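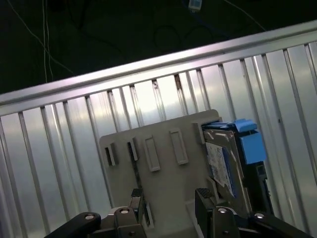 Taking the hard drive out of an old desktop tower

My neighbor brought over an old tower last May and asked if I could save the family pictures before it went to recycling. I said sure, and then spent a whole evening getting reacquainted with the inside of a desktop. If you have one sitting in a closet, I promise you can do this part yourself, and it's rather a pleasant way to spend an hour once the dishes are done.

You'll need a Phillips screwdriver, a cup for the screws, good light, and something to stand the drive in when it's out (more on that in a minute).

Getting inside

Shut the computer down, pull the power cord from the wall, and hold the power button in for 12 seconds. Then unplug everything else and lay the tower on its side with the removable panel facing up. Most panels are held by two or three screws at the back, or by a latch. Slide the panel toward the rear, lift it away, and lean it somewhere you won't step on it. I speak from experience!

Before you touch anything in there, rest your hand on bare metal for a moment, and do it again whenever you come back from refilling your coffee.

Finding the drive

Look for a metal cage, usually toward the front of the case. A regular desktop drive is 3.5 inches wide, and in plenty of towers it sits in a plastic carrier or behind a colored latch, so you may not need the screwdriver at all. Follow the thin flat SATA cable if you get lost. One end goes to the motherboard and the other goes to the drive. 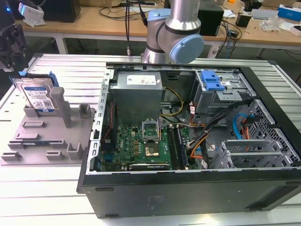

Tower on its side with the panel off, and the drive standing in a gray tray to the left.

Taking it out

Unplug the data cable first and then the wider power connector, pulling by the plug and never by the wires. Press the latch or squeeze the carrier and draw the drive straight out. If it sticks, stop and look for a screw you missed.

Stand it in a slotted tray or holder, or lay it flat on a folded towel. Angus Hapeta, who taught me most of this, always wrote the owner's name on masking tape and stuck it on the carrier. I still do, even with only one drive on the table.

After that you can hook the drive up to a working computer with an adapter and start copying. Go have supper while it runs, and keep the old drive until you've opened a few of the copied pictures and are sure they're fine.

Related

Which screws go where in a desktop case
Copying pictures from an old drive: first steps
How to dust a computer without making it worse
Tidying the cables inside your tower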